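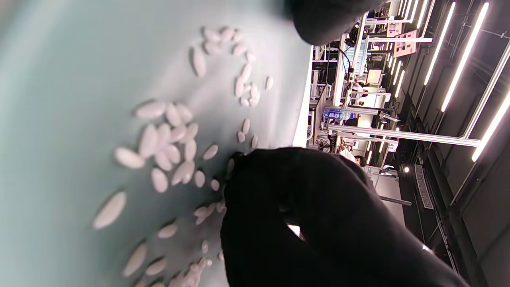
When does the Pistivance open, and what does a seat cost? The first performance is March 18, 2024, at the Dollow Playhouse, and every ticket is $11.

I've been waiting on this one for ages! Pistivance is a new two-act comedy from the Chukwu Players (the same bunch who did the ghost musical last June, the one with the piano that wouldn't stay in tune), and I got to sit in on a run-through. It's set in a failing seaside hotel, and most of the fun comes from two sisters who refuse to speak to each other and pass notes through the desk clerk.
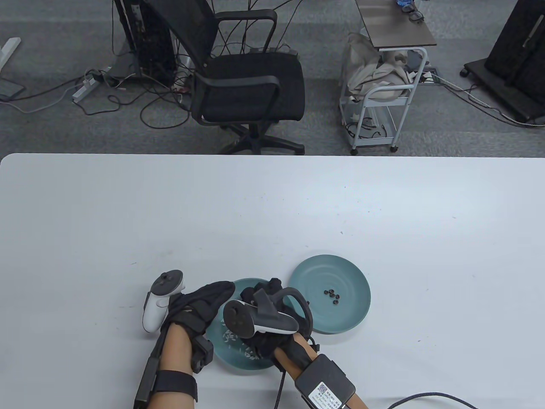 The second act is the stronger half, I think. The first takes its time getting everybody checked in, and I'd happily lose one of the phone calls, but once the lights go out and the guests start swapping rooms I was laughing too hard to write anything down.

The Playhouse holds 704 people, balcony included, so you should be able to get in even if you leave it late.

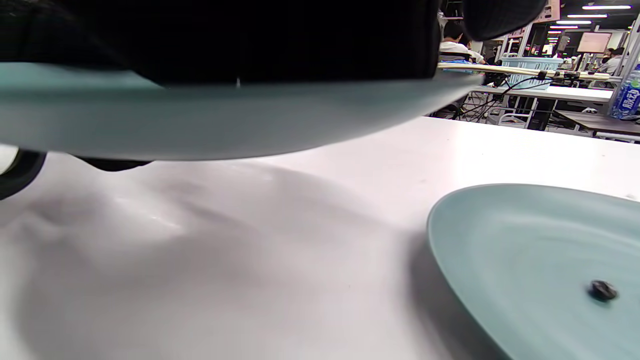

Doors open 30 minutes before curtain. Park in the Naltico lot across the street and come in by the side entrance, where the box office is for now.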